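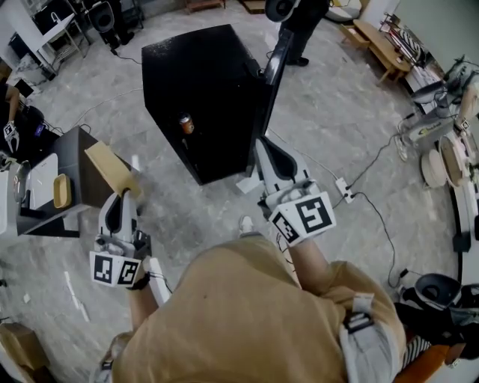
A Birna operator works at a black cabinet with a pair of hand-held grippers during a recording session.

Restside opens Birna demonstration program to outside partners

CULTITZ, 20/12/2022 – Restside, a developer of learning software for service robots, is opening its Birna demonstration program to outside partners. Under the program, trained operators perform household handling tasks with hand-held grippers. The recordings are used to train control models for two-armed robots.

Birna began in August as an internal project at the company's Cultitz site. Its current task list contains 18 tasks, among them opening and closing cabinet doors, taking cans and boxes from shelves, moving items between a table and a cabinet, and placing small objects on trays. Each task is recorded in several room layouts, and furniture is repositioned between sessions according to a written plan.

Operators hold one gripper in each hand and carry out the task directly, with no robot in the control loop. Printed square markers attached to the grippers allow position and orientation to be calculated from video. Finger opening is recorded separately and aligned with the video by time stamp. A head-level view is included in every recording so that the model receives both hands and the work area together.

"A remotely operated arm gives us very clean joint data, but a door task takes an operator several times longer than it does by hand," said Qistina Tuhumury, program lead for Birna. "With the hand-held units we get natural speed and natural approach angles. The cost is that we have to reconstruct the motion afterward, and the reconstruction has to be good."

Recordings are checked in two stages. Software first rejects any take in which the markers on either gripper are lost for longer than the permitted interval, or in which the time stamps do not align. A reviewer then watches the remaining takes and assigns a start point, an end point and a result. Takes in which the operator drops an object or misses a handle are kept under a separate label if the operator recovers and completes the task. In the most recent review period, 89 percent of submitted takes passed both stages.

Door tasks have had the lowest pass rate of any group on the list. When a door swings open it can block the view of one gripper, and the position estimate drifts until the marker is visible again. Restside has revised the operator instructions for these tasks and now asks for a short pause before the hand enters the cabinet. Glossy surfaces remain a known source of error and are flagged in the file header.

Software for marker tracking and motion reconstruction was written by a group under Henryk Szczepańska. The current release, version 3, fits the paths of both grippers together instead of one at a time. According to Szczepańska, the change mainly benefits tasks in which one hand holds an object steady while the other moves.

The first outside partner is Nowakowski, a supplier of fitted storage furniture, which will provide cabinets and drawer units with different hinge types and handle positions. Ľudovít Hrubý, technical manager at Nowakowski, said the company expects to use the results when deciding on handle dimensions for future product lines.

"We know how people open our doors. We have very little information on how a two-finger gripper should do it," Hrubý said.

Partners may submit objects, furniture or complete task descriptions. Restside will schedule the sessions, supply the operators and return the reviewed recordings with the reconstructed gripper paths. Partners that wish to record at their own sites can borrow gripper sets after their operators have completed a training course lasting 4 days. Training is led by Larasati Ismail and covers gripper handling, marker visibility, room setup and file checks.

Faces of operators and bystanders are blurred before any file leaves the Cultitz site. Audio is not recorded.

Applications are reviewed in the order received. Task descriptions should state the objects involved, the starting layout and the condition under which the task counts as complete.

Press contact
Juwita Tarigan
Communications, Restside
Cultitz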